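Horum Gallery: Collecting in August

Hi again! Deming Jin asked for more from the collecting side and less of my charts, so that's what this page is. We're gathering demos for Plumov, our little grasping model, and the target for the month is 800 good ones from the Denville room. I'm at 898 recorded, and 91 of those got thrown out, so yes, we made it (by a hair!).

My favorite part is still the handheld gripper. You just pick it up and do the chore, and the arm gets to learn from it later.

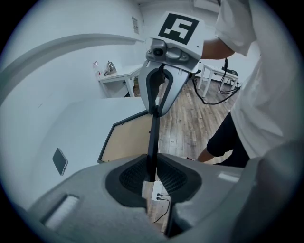 The chores themselves are pretty plain: doors, kettles, bottles, that kind of thing. I do them in batches of 9 and then stop for a stretch, otherwise my wrist gets lazy and every demo comes out the same. Slow, slightly clumsy ones are welcome too, as long as the marker stays readable.

Crăciun is sorting the keepers now, and I'll put up the next set when the new tasks start.

Filed under: Plumov, data days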